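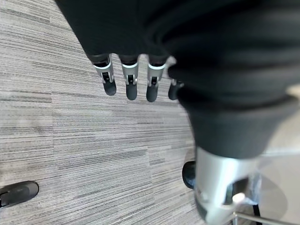 **contreras_street_69**

What is the best way to mop a plain gray floor so it doesn't dry with streaks and cloudy patches? Mine is a sealed concrete floor in a big workroom, and it looks fine until the afternoon light comes in low, and then every pass of the mop shows up. I use a string mop, hot water and a good glug of Vondon floor soap, the lemon one. I've tried going over it twice and I believe that made it worse. Any help is very welcome, I would love to have it looking decent before October!

**jander90**

Use a lot less soap than you think you need, and rinse afterward with plain water. Cloudy patches on a sealed floor are very often leftover soap, and a second pass with the same bucket only adds more of it, so I'm not surprised you didn't like the result.

My own routine, for what it's worth (I look after a hall floor in Jander that is nearly the same color as a rain cloud, and it shows everything):

1. Sweep first, then go over it with a dry dust mop. Fine grit turns into gray paste once it gets wet.
2. Put a small capful of soap in a full bucket of lukewarm water. Hot water dries too fast in a big room and leaves you chasing the edges.
3. Swap the string mop for a flat microfiber one and wring it until it has quit dripping.
4. Work backward toward the door in strips 3 feet wide, overlapping each one a little.
5. Change the water when you can't see the bottom of the bucket.
6. Rinse with clean water and a clean pad, wrung out just as hard.

For the first time around you may need to rinse twice, or even three times if the soap has been building up for a while. Keep changing the rinse water until it stays fairly clear. After that it should be a pretty easy job — I can do ours before the coffee is ready, or at least before it's cold.

If there are scuffs, rub them with a tennis ball or a damp cloth and a bit of baking soda before you mop. Go gently, and try it in a corner first if your sealer has a shine to it.

**duver_mops_on**

vinegar!! works on everything

**jander90**

I'd be a little careful with that one, friend. Vinegar is an acid and it can dull some sealers and etch bare concrete wherever the sealer has worn thin. A floor cleaner marked pH neutral is a safer bet.

**old_linoleum**

Agree with most of the long answer above, and I'd like to add one thing about drying. Open a window or set a fan at one end of the room, and then leave the floor alone for a bit. I used to walk back across mine after 10 minutes to admire it, in my socks, and of course I left a neat trail of footprints right down the middle.

Also please wash your mop heads without fabric softener. It coats the fibers and they just push the water around after that. I did this for years with a lovely set from a shop in Duver and blamed the mops the whole time.

**contreras_street_69**

Thank you all so much, this is kinder and more thorough than I was expecting. I have put the lemon soap back under the sink and ordered a flat mop. The part about the low light makes me think I should mop in the morning and check it again at 4 pm, so I'll try that first along the window side and report back.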